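Chapter 3
Small Rooms, Big Fridges

What you will be able to do by the end of this chapter
Measure a room for a large appliance and draw it to scale
Plan the space that doors, drawers and people need
Read a simple running-cost label and do the sums from it
Choose a sensible place for a desk or worktop beside a fridge

I have a confession to start with. The first fridge I ever bought didn't fit. I had measured the gap in the wall very carefully, twice, and I was terribly pleased with myself, and then the thing arrived and I found I could get it into the gap but couldn't open the door more than a hand's width, as my table was in the way. I ate a lot of toast that week.

So this chapter is about fridges, but mostly it is about the floor in front of them. In Chapter 2 we drew empty rooms, with walls, windows, sockets and the swing of the door. Now we start filling them up, and I like to begin with the biggest and most stubborn object, the one you can't fold away or push under a bed. In most small homes that is the fridge. Get it settled and the rest of the plan becomes much easier (not easy, I'm afraid, but easier).

We'll be working with one room for most of the chapter. I call it the Aststead room, after the block of studio flats I was helping to plan when I first made this exercise up. It is the sort of room where you cook, eat and do your paperwork within a few steps. The tall fridge goes against the back wall and a long desk runs along one side, and you will be asked to move them both until you are thoroughly sick of them!

Have a look at a similar pairing before you pick up your pencil.

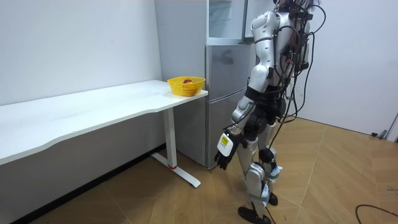

Figure 3.1 A tall refrigerator against the back wall of a small room, with a long white desk to the left.

The fridge has several compartments stacked one over another, and the lowest door comes down close to the floor. I'd like you to notice that last bit. People plan for the top door, the one at eye level, and forget that they will also have to crouch down to reach the bottom one. Try it now in your own kitchen. Crouch as if you were hunting for the last tomato, and get a friend to mark where your heels are. You take up far more floor crouching than you do standing, and that is the space your drawing has to show.

The desk matters too. A flat surface next to a fridge is a lovely thing – somewhere to put the milk down while you rearrange everything else – but a desk is also where somebody sits, and a chair pushed back may land just where a fridge door wants to open. In Section 3.2 we'll draw both at once, using dotted lines for anything that moves.

Then there is money. Section 3.3 uses two made-up models, the Helmy and the Bresamum, so that no real maker gets cross with me. The Helmy costs 579 pounds and the Bresamum rather more, and you'll work out which is the better buy over its whole life. I won't spoil the answer. I will say that my students argue about it every June, and that some of them have very strong feelings about salad drawers.

Before you start

You will need squared paper, a tape measure, a soft pencil and a rubber. Keep your drawing from Chapter 2 handy as well, as we'll be using the same scale. All lengths are in millimetres, so the long wall of the Aststead room is written as 3,109 and the short one as 2,304. Please don't switch to centimetres halfway through. I have done it myself, and ended up with a fridge the size of a shoebox.

Warm-up activity

Draw the outline of the Aststead room, then cut a fridge and a desk out of scrap paper to the same scale. Slide them about for a few minutes without worrying about rules. When you have a layout you like, stick it down lightly, label it A and put it somewhere safe. We'll come back to it at the end of Section 3.2, when you'll add the door swings.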